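How to set up the Tavow two-arm kit and record your first task

Posted 2025-02-02 by Valdemar Ladefoged

I bought the Tavow kit from Clanthorpe in September and I have used it almost every working day after that. The manual in the box is thin, and some steps are in the wrong order. I wrote this page for people who have the boxes on the floor and want to come to a first recording without losing a week. English is not my first language, so please write to me if a step is not clear.

I paid for the kit myself. Clanthorpe has not read this text before you.

What you get

The version I have is the one with two follower arms and one hand-held leader arm. You hold the leader, you move it, and the follower you selected copies the movement. A second leader can be ordered separately. I started with one and I still think this is the right choice for a beginner, as you can only learn one hand at a time anyway.

In the boxes there are the two arms with grippers, the leader arm with its clamp, two wrist cameras, the power supplies, a USB hub, a bag of cables and a bag of screws. There is no computer and no table. The price was 2,246 dollars with shipping when I ordered. The frame for the overhead camera is extra, and I come back to it later.

The software is called Cornard. You download it with the code printed on the inside of the lid of the bigger box. Do not throw away the lid. I did, and then I had to write to support for a new code. They answered the next morning, I must say.

Before you start

You need a table that does not move. This sounds too simple to write down, but my first table was a folding one, and each time the arm stopped quickly the whole thing shook and the recording was useless. Push the table with one hand. If you see it sway, use another one or screw it to the wall.

You also need:

A computer with a separate graphics card if you want to train on it. For only recording, a normal office laptop is enough.
A power strip with a switch you can reach while sitting.
Hex keys in metric sizes. The ones in the bag are soft and will become round.
Cable ties, more than you think.
Two or three hours without phone calls.

Step 1: Mount the arms

Put the two base plates on the table with 152 centimeters of free length between the ends of the table, or more. On a shorter table the arms can reach each other when both are stretched, and the software does not stop them from touching. Mark the holes with a pencil, check that both plates are square to the front edge, and only then drill.

Tighten the four screws of each base crosswise, a little at a time. After this take the arm by the base (never by the wrist) and try to turn it. There should be no play at all.

The arms are black and the base plates are black too, so a dropped screw is hard to find. Put a white cloth under your work.

Step 2: Run the cables

Here the manual and I do not agree. The manual shows the cables tied closely to the arm from base to wrist. When I did it in this way, the last joint could not turn to the end and the motor became warm. Leave a loose loop at the wrist and another one at the elbow. The loops look untidy, but the arm moves freely.

Move the arm by hand, with the power off, to the end of each joint in both directions. Look at the cable all the time. If it becomes tight anywhere, give it more length now. Later you will have forgotten which cable is which, so put a label on both ends of each one.

Connect both arms to the hub and the hub to the computer. Use the two back ports if your computer has them. On my machine the front ports lost the connection each time I stood up from the chair, and I searched for this error for two evenings in the software.

Step 3: Clamp the leader

The leader arm goes at the edge of the table, on the side of your stronger hand. Do not clamp it directly in front of you. You want to see the work past the leader and not through it.

Sit down, hold the head of the leader and let your shoulder hang. If the elbow is higher than the shoulder, the chair is too low. I raised mine by a few centimeters and my neck thanked me the same day.

Check the clamp at the start of each day. It becomes loose slowly, and you will not feel it until the follower begins to drift to one side.

Step 4: First start and calibration

Switch on the arms before you open Cornard. If you do it in the other order, the program finds only one arm and shows a message about the license, and the license has nothing to do with it.

Choose Setup, then Calibrate. The program asks you to bring each joint to the middle and then to both ends. Go slowly and wait for the green mark at each joint. For the gripper, close it completely with nothing between the fingers, then open it completely.

Repeat the same with the leader. Then press Link. The follower will move to the position of the leader, and it moves faster than you expect. Keep your head and your coffee away from it.

Test with small movements first. If the follower shakes while you hold still, lower the value called Stiffness by one step and try again. I ended at two steps below the standard value.

Step 5: Cameras

Each wrist camera has one screw and can be tilted by hand. Open the live view and tilt it until you see both fingertips at the bottom and the table in front of them. It is good to see a lot of room behind the work, but it is better to see the fingers. A camera which cannot see the grip will teach the arm nothing about the grip.

Switch off auto exposure. With large windows near the table the picture becomes bright and dark during the day, and a model trained in the morning works badly after lunch. Set the exposure by hand and keep the same lamps on.

If you want a third view from above, you need the frame. Clanthorpe sells one, but I took the one from Toft. It is made of a pole and a diagonal brace, it costs less, and the holes fit. The pole takes some space on the table, so plan for it before you drill in step 1.

Step 6: Record the first task

Choose something round, light and of a bright color. A small ball is very good. It shows at once if you close the gripper too early, and it does no damage when it falls. Cups with handles are a nice second task, but please use one you do not love.

Decide where the task begins and where it ends, and write it on paper. Mine was: start from rest, take the ball, lift it, put it in the bowl, return to rest. Each recording has to follow the same plan. If you change your mind in the middle, delete the recording. 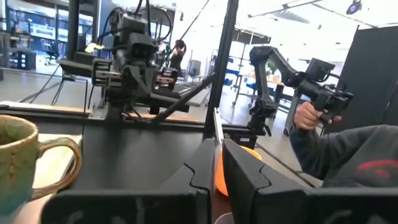 The leader has no feeling of force in the hand. You do not notice how hard the follower presses, so look at the fingers and stop closing when the object stops moving between them. In my first week I pressed too hard all the time. The program has a setting called Grip Limit, and I would put it at 3 for soft or light things and leave it there until you are more sure.

Move at the speed of a calm person laying a table. Fast demonstrations look good in the live view but the trained arm will overshoot.

Between two recordings, change the position of the object a little. Put it once more to the left, once more to the back, and so on. If the object is always on the same spot, the arm will learn the spot.

Ask other people to stay in the back of the room or to walk as they normally walk. I tried to keep the room completely still at first, and then the trained arm became confused when somebody passed by.

I made 200 recordings for the ball. It took two days with pauses. After half of them the results were already useful, but the arm missed the ball near the far edge of the table.

Step 7: Train and try

In Cornard choose Train, select the folder and accept the standard values. On my computer it runs over night. You can also send the recordings to the training service of Clanthorpe, which is paid by the month. I used the free trial and the result was the same as my own, only sooner.

For the first try, keep one hand on the switch of the power strip. The stop button in the program works, but it needs a moment, and the switch does not.

Common problems

One arm is missing at the start: close the program, switch the arms off and on, open the program again.

The follower is always a little to the left or right of where you want it: tighten the leader clamp, then calibrate the leader again. You do not need to calibrate the follower.

The gripper opens by itself during a long hold: the motor protects itself from heat. Lower the Grip Limit or make the task shorter.

The camera picture freezes: two cameras share one port. Move one of them.

Is it worth the money?

For a small lab or a school with a patient teacher I would say yes. The arms are solid, the spare parts come quickly, and the recording part of the program is easy once it is running. The manual is poor and the hex keys are worse. Also the leader becomes tiring after one hour, and I wish the head had a softer grip - I have put bicycle tape on mine.

If you only want to see an arm pick up things, there are cheaper kits. If you want to record your own tasks and keep the data on your own computer, I have not found a better one at this price. I will add a part about using two leaders when the second one has arrived.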